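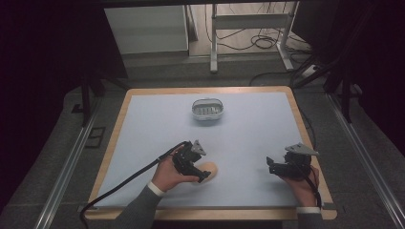

*両手のハンドグリッパーで作業中の卓上。左手側の指先がベージュの丸みのある物に向いています。*

# 左右グリッパーの記録を時刻合わせする

前回の記事のあと、「左右の軌跡を重ねると、片方だけ少し遅れて見えるのですが」というお便りをLīga Priedītisさんからいただきました。ああ、わかります、私も2月はずっとこれに悩まされていました! 今回はそのとき落ち着いた手順を、寄り道もまじえつつ、ゆっくり書いていきますね。使うのはいつものKonari(うちの記録・再生ツールです)だけで、追加のライブラリは要りません。

## 1. 合図の動作を入れる

記録を始めたら、物に触る前に、左右のグリッパーを同時に2回、しっかり開閉します。あとで開度の波形に山がふたつ並んで出てくるので、これを目印にします。急ぐと山がつぶれてしまうので、ひと呼吸おくくらいの気持ちでどうぞ。

## 2. 開度を書き出す

```
konari export session.kn --signal width --side both --out width.csv
```

時刻の列は加工せず、そのまま残してください。私は一度ここで親切のつもりで丸めてしまい、半日を無駄にしました……。

## 3. ずれを求める

```
konari align width.csv --ref left --window 600
```

`--window`の単位はミリ秒です。手元の記録では、右が133ミリ秒遅れていると出ました。窓を狭くしすぎると隣の山に吸い寄せられることがあるので、値がおかしいと思ったら、まず波形を描いて目で見るのがいちばん早いです。

## 4. 補正をかけて見直す

```
konari shift session.kn --side right --ms -133 --out aligned.kn
konari view aligned.kn --frame 527
```

フレーム番号は、どちらかの指が閉じはじめるあたりを選んでください(私の記録ではたまたま527でした)。映像の指の動きと開度の線が揃って動きだせば大丈夫です。まだずれるようなら、映像側の時刻も疑ってみてください。カメラだけ別の時計で打刻している構成だと、左右を合わせても映像とは合わないままになります。

補正値は記録ごとに求め直すのがおすすめです。使い回すと、再起動をはさんだところで静かに狂います。`--window`の決め方はKristaps Venckusさんに教わりました。いつもありがとうございます。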